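Moving the phone out of the bed

Wednesday, April 8, 2026

So I've been trying to fix my sleep again. If you've been reading this blog for any length of time you know this comes around every spring, right when the light starts creeping in at the sides of the blinds and I'm wide awake at a quarter past five thinking about whether I ever returned that library book (I did, in August, and paid the fine too).

This time I started with reading. Paper books, in bed, lamp on, no scrolling. I used to do this every single night as a kid and somewhere along the line it just went away. I found a fat secondhand paperback at Eklund, the little used bookstore next to the shoe repair place, a family saga set in a river town called Umska, and it is 1,307 pages long. I know! But the price was right and the print is a decent size, and I figured a book like that would either hook me or knock me out, and I'd be happy both ways.

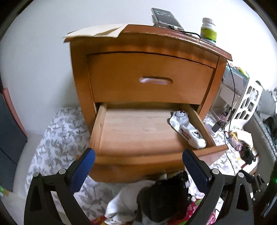 The first week I got through 43 pages. Total. I'd read half a page, realize I had no idea which uncle was talking, go back to the top, and wake up with the thing on my chest. Then I got to the part where the ferry burns and stayed up until one in the morning, so there goes the theory that novels are good for sleep. I've made myself a rule now that I stop at the end of a chapter even if somebody is hanging off a bridge. I break it maybe twice a week.

The other thing I changed was coffee. I moved my last cup from four in the afternoon to noon, and oh boy, was I a delight to be around for a few days. Headache, short temper, ate a whole sleeve of crackers standing up in the kitchen. By the second week it had settled down, and I will grudgingly say it made more of a difference than anything else I've tried, including the expensive pillow (I still use the expensive pillow. I paid for it, so it's staying).

I also tried writing a list before bed. My sister swears by it. The idea is you dump everything that's rattling around in your head onto a page and then your brain lets go of it. I bought a notebook for this, a Mimeo one with the soft cover and the dotted pages, 200 of them, and what I learned is that my brain doesn't let go of anything. It reads the list back to me. One night I wrote down "gutters" and then lay there for an hour thinking about gutters, and the gutters at my last apartment, and whether the landlord ever did fix that corner over the back steps.

What did work was writing the list right after dinner, at the kitchen table, with the dishes still in the sink. Same list, same gutters, but by the time I get upstairs it feels like old news. So the notebook lives in the kitchen now, and gets tomato sauce on it.
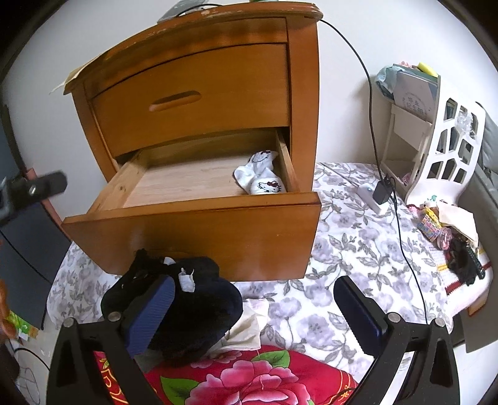

Now, the temperature question. I am a cold sleeper with warm opinions, meaning I want the window cracked open and also three blankets, and I want one foot out. The three blankets turned out to be the trouble. I'd pile them on at ten and kick them off at two, and by four I'd be hunting for them on the floor in the dark. I've gone down to one heavy one and a pair of wool socks, and most nights I stay put.

And then there's the noise thing. I downloaded an app called Prustemon that plays rain, and waves, and something it calls "distant train," which I love, except the loop has a tiny hiccup in it every so often and once you've heard the hiccup you can't stop waiting for it. I gave it 6 nights. I went back to the fan. The fan has its own rattle, but it's a steady rattle and we understand each other.

Where am I with all of it? I'm asleep by eleven most nights, and up at six without wanting to throw anything. Weekends are still a mess, and I had a terrible Sunday after staying up late for a movie I didn't even like. I'm on page 388 and the second uncle has just come back from the coast with a wife who may or may not be a spy. If you've read it, please don't tell me! And if you have a blind that blocks the light at the sides, tell me right away, I need it before June.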